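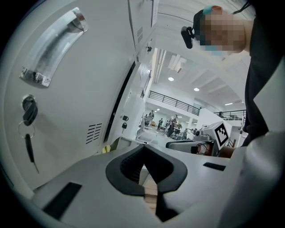 Karken is a parts and document storage firm in Grirkthorpe, known locally for the early automation of its stores. It was set up by Ayman Geagea, who ran it with a staff of 15 until the Kolel system was brought in. Before that, most of the work was fetching: a clerk took a slip, walked to the right cabinet, found the item and signed for it. The cabinets are grey metal, with vent slots in the doors and small keyed locks, and the keys are left hanging in them during working hours. Staff at the benches on the main floor, below the railed mezzanine, depend on what is kept in them.

Kolel went into use on 9/1/22, after a trial the previous May. It keeps the stock list, plans each round and sends carts between the stores and the benches. The carts are made by Hakim and there are 2 of them in service. They handle up to 700 requests a week. Opening doors, turning keys and picking out small items is still done by hand, and work on automating these steps continues.

No jobs were cut, but six clerks changed duties. Four moved to checking and repair, and the others now look after the carts and correct the stock list. The firm pays a higher rate for cart duty – a point settled after some months of dispute.

Opinion among the staff is divided. Older clerks have said that they walk less and finish less tired, but that they know the stock less well than they did. Newer staff are trained on the list first and on the cabinets afterwards. The paper slips were kept for use when the system is down.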